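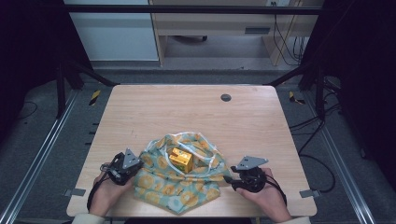
Shared accounts at home: tips for one login per person

Posted Dec 28, 2023

Quick ones this time. Most houses I know run on one password that everybody shouts across the kitchen. Works fine until the day it doesn't. I spent most of the holidays moving ours over to separate logins, and these are the notes, in no real order.

Start with the router
Change the admin password first. Not the wifi one, the admin one, the one printed on the sticker. Ours is a Rodeck box and it logs you out after every save, so do all the changes on one screen before you hit apply. Then write the new password down on paper. Yes, paper. Back of the recipe binder is fine.

One list before you touch anything
Go through the house with a notepad and write down every account more than one person uses. Streaming, groceries, the school portal, the thermostat, power company. I guessed maybe a dozen. Came to over 40. Cross out the dead ones and close them properly, don't just stop using them. Old accounts keep your card number.

Password manager, family plan
We use Grallano. Any of them will do if it has shared folders. Set up like this:
one private folder each
one folder called House
one folder called Kids, which the kids can see but not edit
Don't put your email password in House. Whoever has the email can reset everything else, so that one stays private.

Logging in with another account
The "sign in with..." buttons are handy, but pick one and stick to it. We had 2 grocery accounts for a year becuase somebody used the button and somebody else typed the email in. Same address, separate carts, separate points. Support merged them in the end, took 6 days. If a site offers to link the accounts, look under profile or security, it's usually near the bottom.

Check the name and email it fills in too. Ralta pulled an old last name from my main account and put it on every delivery label until I edited it. Editing it at the main account didn't help – had to do it in Ralta's own profile page.

Second step codes
Turn them on for email, bank and the password manager. The rest can wait.
App codes over text messages if you get the choice.
Print the backup codes and put them with the router password.
Put the code app on a second device now, while the old phone still works. Moving it later from a cracked phone is a whole afternoon gone.

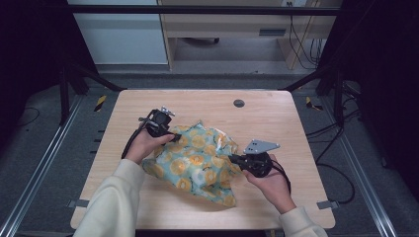
Tablet on the kitchen wall
Give it its own user. No email, no shopping, no saved cards. Ours gets the calendar, the timer app and the recipe folder, thats it. Set the screen to lock after ten minutes, longer if you cook from it. Flour on the fingerprint reader means you'll want a PIN as well.

Kids
A child login under your own account, not a grown-up one with a fake birthday. The fake birthday will come back at you, ages out in the wrong year and then all the limits drop off. Purchases set to ask every time. Approvals go to both parents' phones or one of you gets all of them.

Guests and sitters
Guest wifi with a simple password, changed every March when we do the smoke alarm batteries. Don't hand out the streaming PIN, make a guest profile. Door lock codes the same – one code per person so you can delete one without resetting the lot. The Shek lock lets you set an end date on a code. Use it.

When it locks you out
Stop after the second wrong try. Most sites lock at three to five and then you're waiting. Try a private browser window before you reset anything, half the time it's an old cookie sending you round in circles. If the page keeps bouncing between two sites, clear the cookies for both, not just the one you were trying to get into. Clock wrong on the laptop will also make codes fail. Check that before calling anyone.

Once a year
Open the manager, sort by oldest, change the worst handful. Look at the list of signed-in devices on the main email and kick off whatever you don't recognize. We still had a TV on there from the last apartment.

Next up: printer setup, if I can face it.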